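Handmade Swap Gifts: A Stitched Pocket Notebook

I love a craft swap, and my favorite thing to mail out is a little sewn notebook. It takes one evening, it fits in a regular envelope, and people really do use them!

You need 5 sheets of letter paper, one piece of cardstock, a needle, waxed thread and an awl. I used Nasonik thread for mine (a 480 foot spool, so I'm set for years).

Fold each sheet in half, crease it hard with a spoon handle, then nest them all together. Fold the cardstock around the outside and clip everything at the top and bottom.

Poke three holes along the fold, one in the center and one a couple of inches to each side. Start your needle from the inside at the center, go out, in at the top, down the inside to the bottom hole, out, and back in through the center. Tie a square knot over the long stitch and snip. Done, you made a book!
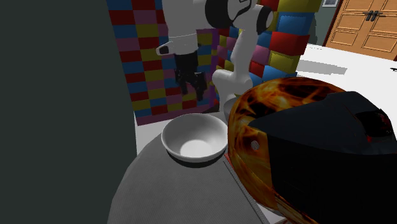
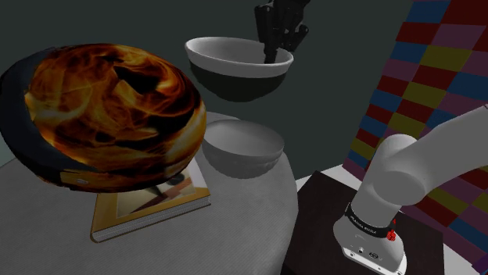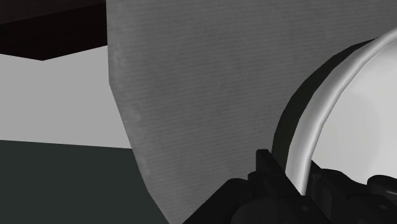
One reader wrote in to say that the knot looks much nicer on the outside with a bead on each tail, and I'm completely sold. Start from the outside if you want to try it.

Trim the open edge with a sharp blade and a metal ruler, taking several light passes. For the cover I like stamps, paint, scraps of old maps, anything goes. Cevdale cardstock takes ink beautifully, but let it dry overnight before you pack it up.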